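3. Module layout and assembly

The second build of the Ludgate task board differs from the first mainly in how the modules are held together. The first build used one long top plate screwed to a tray. Any change to one module meant removing the whole plate, and by November two of the screw posts had stripped. For the second build each module was made as a separate square housing, and the housings lock to their neighbors through jigsaw-shaped seams. A handle closes off each end.

The three modules used in this report are, from left to right, the button and slider module, the toggle switch module, and the patch-cord and dial module. The order was fixed early so that the instruction cards would match the board. Salma Amrani drew the housings and Urho Vainio did the wiring. The button module has four round push buttons in a diamond: blue at left, orange-red at top, green at right, yellow at bottom. The slider track behind them is numbered 1 to 4. The toggle switches sit one behind the other on the middle module, below a small display window, with the words "Off" and "On" printed on either side of the front one. 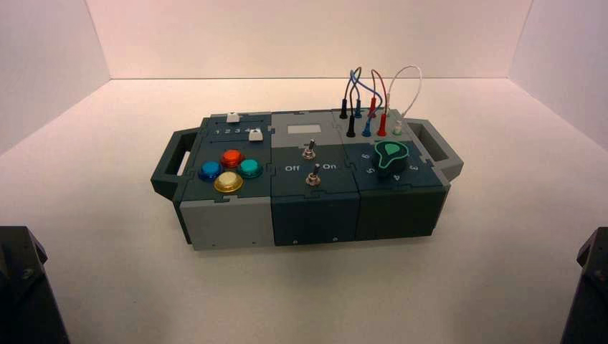 Fadwa Zaki objected in the design review that a diamond layout makes the cards harder to write, as "top" can be read as either the far button or the raised one. She asked for the cards to name colors only and to leave positions out. The change was accepted and the cards were reprinted before testing. Positions are still used in this report, where the view is always from the front edge.

3.1 Seam fit

The clearance at the seams went through several print trials. The tightest setting could not be separated by hand after a night in the lab. The loosest let the end modules sag when the board was lifted by the handles. The value in Appendix B is a compromise and should be checked again if the filament is changed. We used Plimel filament for the housings throughout.

3.2 Switch life

A sample push button was cycled 3000 times on the bench rig with no missed contacts. The same test was planned for the toggle switches but was stopped when the rig motor failed. Toggle life is therefore taken from the supplier sheet and has not been confirmed by us.

3.3 Open items

The patch cords need a strain test. Shamim Magsi has the fixture drawing, and the load steps are listed in Table 13.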